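Nota de prensa

El Geltarholm abre su pretemporada con dos amistosos y un campo renovado

El club jugará los dos partidos en casa, contra el Bivcombe y el Merkik, antes de empezar la liga en septiembre

El Geltarholm de fútbol comunica a sus socios y a los medios que el primer equipo comenzará los entrenamientos en agosto, con dos partidos amistosos en el campo de Tseng. El primero será contra el Bivcombe, a las 19:00 horas, y el segundo contra el Merkik, a la misma hora, una semana más tarde.

La temporada pasada el equipo terminó en la mitad de la tabla, un resultado que el cuerpo técnico considera correcto pero inferior a lo esperado en invierno. El objetivo para este curso es mejorar fuera de casa, donde se perdieron demasiados puntos en los últimos minutos. Para ello se ha reforzado la defensa con dos jugadores jóvenes, que ya conocen la categoría y que firmaron en junio.

El campo de Tseng tendrá césped nuevo en las dos áreas y una iluminación más fuerte detrás de la portería norte. La grada principal conserva sus 900 asientos y los abonados mantienen el mismo sitio del año anterior, salvo que pidan un cambio en la oficina antes del final de julio.

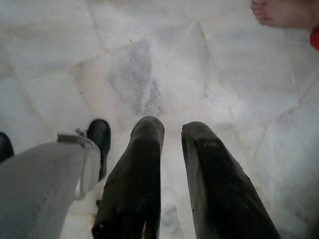

Los abonos se pueden renovar en la sede del club, de 17:00 a 20:00 horas, con el carné anterior y un documento de identidad. En la campaña pasada se vendieron más de 800 y el club espera llegar otra vez a esa cifra – también con la ayuda de las familias de la cantera. Al entrar en la sede, con su suelo de mármol blanco de vetas grises, los socios encontrarán la ventanilla de abonos a la izquierda y la de entradas al fondo. El pago puede hacerse en efectivo o con tarjeta.

Las entradas para los amistosos estarán a la venta desde una hora antes de cada partido en las taquillas del campo. Los abonados y los niños de la cantera entrarán gratis – es necesario mostrar el carné en la puerta. El bar de la grada estará abierto desde las 18:00 horas.

Los medios que deseen asistir deben solicitar su acreditación en la oficina de prensa del club hasta el día antes de cada encuentro. El entrenador atenderá a los periodistas en la sala junto a los vestuarios, después del partido.

Oficina de prensa del Geltarholm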